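I drove out to Kurnilley in November for the open day at the Lendix packing hall, mostly for the free grapes, and came home with four pages of notes on gripper fingers. The hall has 8 cells in a row, and visitors could stand at the rail of any of them, but I stuck with the third one. It was down for its morning service, so you could see how the thing is kept going!

The technician (very patient with me) started with the fingers. They're broad paddles with a soft rubber coating, and she wiped each one with a damp cloth before running her thumb over it, feeling for nicks. A nick you can barely feel will split a grape skin, she said, and then there's juice on everything by lunch. A set gets swapped after 661 hours whether it looks tired or not – the hours are chalked on a slate by the gate, which I loved.

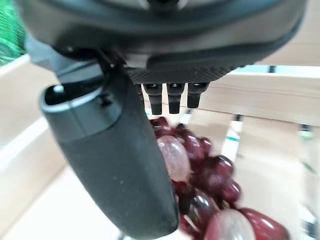

Next came the short black pins on the underside. On this cell they're there to stop a bunch from riding up into the housing when the fingers close, and they're fussy. She pulled one, cleaned around the collar with a little brush, pushed it back and gave it a wiggle. The spares come from Ferreira in a flat tin, and she had strong opinions about the older batch, which was too stiff.

Then the setup. She ran the arm down over a wooden crate at a crawl, one hand on the pendant, stopping to look from the side each time. The cell remembers the last crate height, but the Flosby crates are slatted and vary a bit, so she teaches the low point again every morning. Closing force was set to 200 on their own scale (I asked what the units were and got a shrug).

The log for the cell had reached entry 1144, all handwritten, with coffee rings. I read a couple of pages while she finished up. Lots of "pin swapped", one "wasp".

Go before ten if they run it again next year. Once the line is up they close the gates and you're watching through plastic, still fun, but you can't ask anything over the noise. Parking is on the grass behind the cold store, and boots are a good idea.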